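Research > Regional Security > Border Agreements > Reports to the Okafor Fund

The Utitz Transit Agreement and Its Joint Commission: Second Progress Report

Submitted to the Okafor Fund by the Duster Institute, May 15, 2003

Period covered: the second half of the first grant year. The first report dealt with setting up the project and getting access to the records at Brastska. This one deals with reading them, the interviews, and the change we are asking for in the schedule. 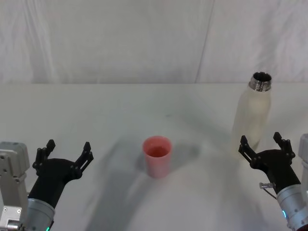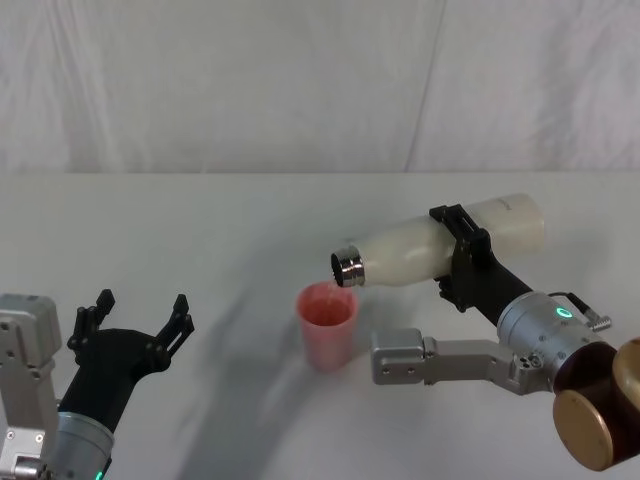 A reader of the first report wrote in that we were giving the Joint Commission too much credit, that it met only when both capitals had already decided what they wanted, and that the real work on the Utitz road was done by telephone between the two foreign ministries. We have kept this objection in front of us while reading the minutes, and part of what follows is an answer to it.

Background

The transit agreement let civilian goods and passengers from one side use the Utitz road, which runs for 14 miles through the territory of the other. It came out of the armistice talks and was meant to be temporary. It was renewed without a vote in either parliament until a permanent treaty replaced it. Troops and weapons were excluded. Disputes went first to the road officers on both sides, then to the Joint Commission, and only after that to the governments.

The project asks why an arrangement with so little behind it lasted through two changes of government and one period in which the two countries had no ambassadors in each other's capitals. Most writing on the subject treats the agreement as a small side effect of great-power bargaining. We did not set out to disprove that. We wanted to see what the Commission's own papers say, which had not been done, mostly for reasons of access.

Work completed

Commission minutes. The Brastska archive holds the minutes of 80 regular sessions in two languages. All have now been read in both. The two texts are supposed to be identical and mostly are. Where they differ, the difference is nearly always in the verb: one side "requests" and the other side's text says "proposes," or one side "notes" an incident that the other side "regrets." We have made a table of these and will include it with the final report. In the later years the differences become rare, and the handwriting and typewriter suggest that one secretary was preparing both versions. We have not been able to confirm this.

Incident files. These are less complete. The files for the early years are full, with statements, sketches of the road, and correspondence. Those for the middle years were moved at least once and some folders hold only a cover sheet. We have listed 49 incidents with enough paper to follow them from the first complaint to the outcome. Of these, 5 went up to the governments. The rest were settled by the Commission or below it.

That last figure bears directly on the objection mentioned at the start. If the Commission had been a formality we would expect the serious cases to show outside instructions, and the cover letters in the file copies to say so. In a good number of cases instructions did arrive. In most they came after the road officers had already agreed on something, and told them to agree to it. There are also cases in which the instructions said the opposite of what was agreed and no correction was ever made. The clearest is the matter of the seized grain trucks. The delegation was told to refuse any release before an apology. The trucks were let go the same evening and the minutes record that "the question of form will be taken up at a later session." It was not taken up.

We would be careful about this evidence. Telephone calls leave no paper, and a delegate who had been called would have no reason to write it down. The archive at Brastska is also the archive of one side. The papers of the other delegation are under a longer closure period, and our request to see them has been acknowledged but not decided.

Interviews. Interviews with former road officers and interpreters are under way on both sides. They have gone more slowly than planned. Several of the people we hoped to see are in poor health, and two declined after first agreeing. Those who did talk were generous with their time. The interpreters have been the most useful. They sat in on everything, including the informal talks before sessions, and several kept private notebooks. One notebook has been lent to us for copying.

All interviews are being held under the rules set out in the grant letter. Names are kept out of the transcripts, and those interviewed may withdraw a passage up to the time the final report goes to print. One person has done so.

What we have learned so far

The agreement's exclusion of troops was looser in practice than in the text. Soldiers going on leave used the road in civilian clothes from the start, and both sides knew it. The minutes never mention the subject. The interviews mention it constantly. It seems to have worked as a kind of deposit: each side had something to lose if the other began to apply the text strictly. Whether this was understood in the capitals is unclear.

The rotation of chairmanship mattered more than we expected. The chair passed at every session, and the side in the chair wrote the agenda. Difficult items were often held for one session so that the other side could place them on its own agenda and be seen to have raised them. It looks like delay in the record. The interpreters describe it as a courtesy.

The break in diplomatic relations did not stop the Commission from meeting. It did change its work. With no embassies, each delegation began to carry messages on matters that had nothing to do with the road, among them family visits, a fishing dispute and the return of remains. This part of the record is the strongest support for treating the Commission as more than a formality. It is also where an outside hand is easiest to see, as the messages plainly came from somewhere.

We have found nothing so far to support the claim, repeated in several older books, of a secret annex dealing with overflight. The annexes are numbered in sequence and none is missing.

Problems

Translation costs have run over. The budget assumed that the two language versions of the minutes would let us read only one and check it against the other. Given what the comparison turned up, we read both in full. The overrun has been covered by dropping the second map commission, and no extra money is requested.

The reading room at Brastska closed for repairs to the heating during the coldest part of the winter. The staff allowed us to finish the folders already ordered in a side office, which saved a good deal of time.

Access to the papers of the other delegation remains the largest open question. A decision has been promised by the end of June. If the answer is no, the final report will say plainly that it rests on one side's archive plus interviews from both, and the conclusions will be limited to match.

Change to the schedule

We ask the Fund to agree to move the workshop at Utitz from early summer to the fall. The reason is the pending access decision. Holding the workshop before it would mean inviting people to discuss a draft that might need to be rewritten. The local hall has confirmed it can take the later booking at the same price. The date of the final report would not change.

Plans for the next period

Finish the interviews, starting with those whose health is a concern. Copy and transcribe the interpreter's notebook. Draft the chapters on the incident files and on the period without ambassadors. Prepare the table of differences between the two texts for checking by a second reader in each language. Submit a statement of accounts in the Fund's usual form.

Comments

I drove that road as a boy with my father, who hauled furniture. The officers on both sides knew every driver. I don't remember ever hearing the word Commission. Glad somebody is reading the papers all the same.

Does "regular sessions" leave out the emergency ones? There were some during the grain business and I would think those are where the instructions from the capital would show up.

Reply from the project: Yes, emergency sessions are filed with the incidents and were read there. We should have said so.

I still think you need the phone logs. The ministry switchboard kept them for billing. They may be with the finance records and not the diplomatic ones.

The point about requests and proposes is a good one. The same thing happens in the later treaty, article on customs posts, if anyone wants to look.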